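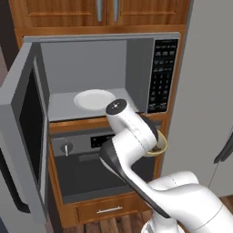

Trimdale Community Choir – Altos' Diary

16/04/2023

Home at last, kettle on, shoes off, and my throat feels like I've swallowed a doormat. We did the whole of the first half tonight without stopping, which Uwe has been threatening to do since Christmas, and apart from a wobble in the middle (more on that in a minute) we got to the end in the same key as the piano. I was so pleased I nearly hugged the tenor in front of me, and then remembered which tenor it was.

It's my turn to write this up again. I know I went on a bit last time and I had a couple of comments about the length, so if you only want the dates, skip to the bottom.

I was late, obviously. The bus sat outside the chemist for ages with its doors open and the driver reading something on his phone, and by the time I got to the hall everybody was already doing the sirens, you know, the up-and-down ones that sound like a herd of cows being sad. I crept in along the radiator side and dropped my folder. Everything came out. Fifteen sheets of music all over the floor, and me on my hands and knees going "sorry, sorry" while the sopranos sailed up to a top G over my head. Anwara Khan passed me the last page of the Stüber with her foot, without missing a note. Now that's breath control.

So, the Stüber. I have gone from hating it to humming it in the shower, and I don't know when that happened. When Uwe first handed it out in the autumn I thought it was the dullest thing I'd ever seen. The altos have the same note for 13 bars! I sat there feeling like a fridge. But then you hear what the basses are doing underneath, all that creeping about, and you realise you're the thing holding it together, and if you go even a tiny bit flat the whole lot slides down with you. Which is what happened tonight in the middle. We slid. I could feel it going and I couldn't work out if it was me or the person on my left, and I'm sure she was thinking the same about the person on hers.

Uwe stopped waving his arms and just let us sing on till the end of the page, then he played the chord we were supposed to be on. Oh dear. A good semitone out, I'd say. He didn't tell us off, he only looked at the piano for a bit and then said, "Well, the piano is wrong, then," and we had another go.

The second go was much better. He got us to sing it sitting down and very quietly with our eyes shut, and I don't know why that works but it does. I think when my eyes are open I'm mostly looking at other people's cardigans. With them shut I could hear the baritones properly for the first time, and they've got a lovely bit just before the turn of the page that I had never noticed. I told one of them so in the break and he went red and said they'd been making it up until last month.

Break was tea and those thin lemon biscuits. There was a long talk about folders. Some people want us all to have the same black ones for the summer concert and some people (me) have a perfectly good blue one that has been through a lot. We went back and forth. Anwara said that from the back of a church you can't tell navy from black anyway, and someone else said you can if the lights are on, and then we got on to whether the lights would be on, since it's July and the concert is early evening, and by then the tea was cold. It wasn't settled. I am keeping the blue one until I'm told in writing.

After the break we did the folk songs. I love the folk songs. The Trisby one goes at such a lick that there's no time to worry, you just hang on and try to get all the words in before the next lot arrive. I've been practising it at home while I do the washing up, with the words propped against the taps, and my copy has gone all wavy along the bottom. I've nearly got verse three. Verse four is still mostly vowels. If you stand near me in the concert, please sing verse four loudly.

I did want to put down something about breathing as well, as I keep meaning to and then forget. Uwe had us try the long line on page 23 in one breath, all of us together, and hardly any of us made it. I ran out on "morning" and had to mouth the rest like a goldfish. Then he showed us how to stagger it, so that you snatch yours in the middle of a word and your neighbour takes hers somewhere else, and from the front it sounds as if the choir never breathes at all. I'd done it before in my school choir, years ago, but we were never told how to do it. We just got dizzy. The trick seems to be coming back in softer than you left off. I kept coming back in with a great honk, like a car pulling out of a side road, but I was getting the hang of it by the third time.

Anwara and I have agreed that she'll breathe on the first syllable of "morning" and I'll breathe after "over". I've written it in pencil in capitals. I have also written "NOT HERE" in two places where I'm always tempted.
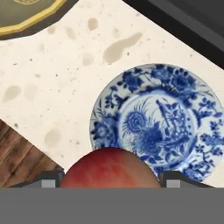
Do I need to be able to read music to join the altos?
Plenty of us can't, or not very well, and you'll pick it up by following the shape of the line and listening to whoever is next to you.

I put that in because I was asked again in the break by the new lady in the green coat, and I remember worrying about it myself. When I started I couldn't have told you what a crotchet was. I used to draw little arrows over the notes, up for up and down for down, and a wiggly one for "goodness knows". I still do arrows for the hard bits! My copy of the Stüber looks like a weather map. There are recordings of each part as well, so you can play your line on its own at home till it sticks, and then play it with all the others and find that it's come unstuck again, and then you go back to the beginning. It took me most of a winter to stop being frightened of the sopranos. Do come and sit by me if you like, I'm at the radiator end of the second row, and I've usually got a spare pencil.

What else? The Plostero trip. It's still on, as far as I know. We'd be singing with their choir in the afternoon and having supper afterwards, and they've asked for something in English that their lot can join in with. Suggestions to Uwe please and not to me, I only write the diary. Last time I passed on a message it got muddled and we ended up learning the wrong descant. There was some muttering about the coach, and whether we could stop on the way for the loo, and I'd like it noted that I am firmly on the side of stopping.

I walked home the long way round after, past the allotments, to get the tune out of my head. It didn't work. I've had that bit of bass line going round and round ever since, which isn't even my part, and I sang it to the cat while I was getting her supper ready. She left the room. I'd pitched it too low, I think, I haven't got anything down there except gravel.

Must find some honey. My mother swore by hot water and honey for a sore throat and my aunt swore by not talking, and I've never managed the second one for longer than it takes to eat a sandwich. Early night for me, though I've said that before and then stayed up looking for different versions of the Trisby song. There's one with a fiddle that goes even faster than ours.

Bits to remember before next time: Stüber from the top of the second page, and do look at where you breathe. Folk songs without the copy if you can bear it (verse four, I'm talking to myself here). Pencils, please, as three people borrowed mine and I've come home with none. Hall is open from a quarter past for anyone who wants to help put the chairs out. And if anyone has picked up page nine of my Stüber, it has a big arrow on it and a tea ring in the corner, and I'd love it back.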